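Product Review: Tetudon Household Task Simulator, Version 3

Reviewed for the Histhorpe Independent Living Service by Dorian Rolland
December 19, 2024

The Service receives frequent inquiries from residents and care managers who wish to know when a machine will be able to clear a table, sort laundry, or put a kitchen in order without supervision. Tetudon, published by Skindilon, is a software package in which such chores can be set up and attempted by a simulated arm before any equipment is purchased. The Service held a license from April onward and ran 194 trials under it.

Installation was completed in one afternoon. The printed guide is clear on the first steps and thin on everything after them. Staff without a technical background were able to load a chore, start it, and read the results page after two short training sessions. The search function within the chore library should be improved, as it does not recognize common terms such as "tidy" or "put away."

The chores themselves are modest in scale. Most take place on a tabletop and involve small items and the containers that hold them, such as a black mesh cup on a wood surface. Reviewers considered this a fair choice. Desk and table clearing is the task most often requested by our residents, and it contains many of the difficulties found in larger jobs.

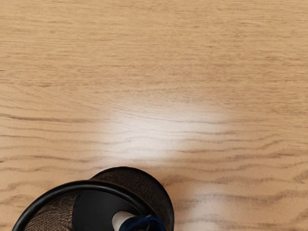 Can a household machine clear a table without help today?

Only when the items are few, firm, and set well apart; cluttered tables and soft items still call for a person to step in.

Results across the trials supported that position. Rigid items placed in the open were picked up and moved with good consistency. Performance fell when items leaned against one another or rested inside a container, where the arm had little space to approach. Cloth and other flexible goods produced the weakest results. In seven trials the software reported a chore as finished although an item had been left behind, and the publisher should treat this fault as a priority.

The visual quality of the package is good. Wood grain and reflected light are drawn with care, and lighting can be adjusted from the main menu. The behavior of soft materials has not reached the same standard. Purchasers should therefore regard a successful trial on cloth with caution until it has been repeated on physical equipment.

The Service also examined Spanos, a competing package. Spanos is faster to run and offers a wider range of workshop chores, including parts sorting and bin filling. Its household section is small, and its reports are difficult for general readers to follow. Organizations concerned mainly with shop-floor work may prefer it.

Rating: 3 out of 5

Tetudon is recommended for agencies that need to compare chores and plan future trials. It is not recommended as the sole basis for purchasing a machine for a private home. The Service will renew its license for one further year and will repeat the cloth-handling trials when the next version is released.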